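Wolari Nordic Bedspread, Double: Review

Bought from Skerkar in November to replace a plain cotton cover. Two sizes are listed; this is the larger one. Price paid was 74 with delivery.

Weight as delivered is 2,592 g. The ground is white, with the pattern woven in horizontal bands, so there is no print to crack or peel. Edges are double stitched. I found one loose thread at a corner and trimmed it.

Washed 6 times at low temperature. Length shrank slightly after the first wash and has been stable since. The red has not bled into the white. Drying takes most of a day on a rack.

Complaint: the surface snags. Clasps and rings catch in the longer floats of the weave, so sort jewelry on a tray. 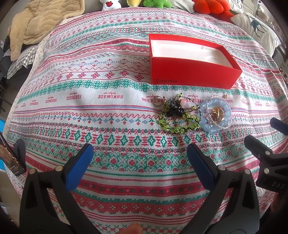

Snowflake and zigzag bands, with bead bracelets and a red OnePlus box on top.

The Allik cover I had before was smoother but slid off the bed. The Wolari stays put. Four stars out of five.

Raffaele Russo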